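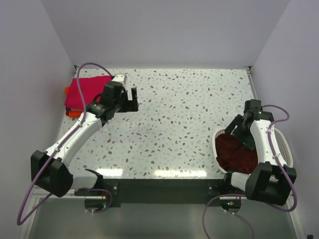 The second collection period for the folding task closed in January, and I would like to set down how it was organized while the details remain fresh. The target agreed with Dretura was 2000 accepted episodes. We recorded 3570 and accepted 2285 fewer than I had hoped on the first pass, a matter I will return to in a later post.

Each episode is performed by an operator who guides both arms through the full task: take one cloth from the basket, lay it flat in the center of the table, fold it, and place it on the stack. Raluca Furtună wrote the operator instructions and revised them twice. The current version asks for a short pause before each grasp — the earlier recordings were hurried at exactly that point, and the trained policy copied the haste.

Variation in the starting state is set by a printed schedule. It covers the color of the cloth, the height of the finished stack and the way the cloth is dropped into the basket. Operators are asked not to tidy the cloth beforehand. Ionuț Sârbu found 285 episodes in which this had plainly been done, and they have been moved to a separate folder pending a decision.

Failed grasps are kept when the operator recovers within the same episode. Miloslav Ševčík argued for this from the beginning, and I have come around to his view. Episodes that end with a cloth on the floor are marked and excluded from training.

Sessions are limited to 16 episodes per operator, followed by a break and a check of the cable ties on both forearms. The next period will add larger cloths. Conall Ó Dubhghaill is preparing the schedule, and comments on the draft should reach him before recording resumes.

Contact | Copyright Radu Mocanu | Back to top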